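The Tiva Table from Amden

Solid, friendly and a good deal heavier than it looks

There are tables you buy for a corner and tables you buy for a household, and the Tiva was drawn up with the second kind in mind. It is our everyday work-and-supper table, with a light maple-toned wooden top and four square legs that bolt on from underneath. People write to us about theirs years later, usually with a question about oil, and almost always with a story attached about a birthday or a sewing project that took over the whole thing for a month!

Fredy Espinoza built the first one for his sister's apartment, where it had to do for homework, bread dough and a very large jigsaw puzzle, sometimes all in the same evening. She wanted rounded corners (there was a toddler at the time) and she wanted to be able to sit at any side of it without banging a knee. Both of those wishes went straight into the design and they have stayed there ever since. 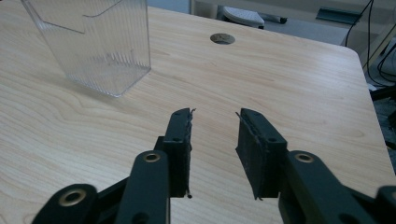 Choosing a top is the part most customers enjoy, and we like to take our time over it with you. Every board comes to the shop with its own pattern, and Nayeli Marulanda goes through them by daylight before anything is cut. Some are quiet and nearly straight. Others have wavy lines in pale beige and soft tan that sweep diagonally across the surface, and those tend to be spoken for early, so do tell us if that is the look you are after. We can't match a photo line for line -- wood simply doesn't work that way -- but we can set aside a board with plenty of movement in it, or a calm one if your room is already busy.

The finish is Leite, our own clear hard-wax oil, rubbed in by hand in 2 coats. It has a low sheen and a smooth, slightly silky feel, and it lets you touch up one spot without redoing the whole top. Wipe the table with a damp cloth after meals and dry it with another. Please keep scouring pads away from it, and put something under a hot pan. If the top starts to look thirsty, a thin coat of Leite on a soft rag will bring it back. Let it sit overnight before you put the tablecloth on.

If you need more seating, the Londar bench is made to slide all the way under the Tiva, and it comes in the same finish. A bench on one side and chairs on the other is how we have ours set up in the shop, and it makes for a nice easy lunch.

Details

Top: light maple-toned wood, rounded corners
Finish: Leite hard-wax oil, 2 coats
Overall weight: 80 pounds
Legs: four, bolted, wrench included
Assembly: two people, please, and a blanket on the floor
Lead time: 23 working days from the day you approve your board

Ordering

Send us a note with the size of your room and a few words on how you plan to use the table, and Nayeli will write back with pictures of the boards she has on hand. You are also very welcome to come by and run your hand over a few. Mornings are best, before the sanding starts.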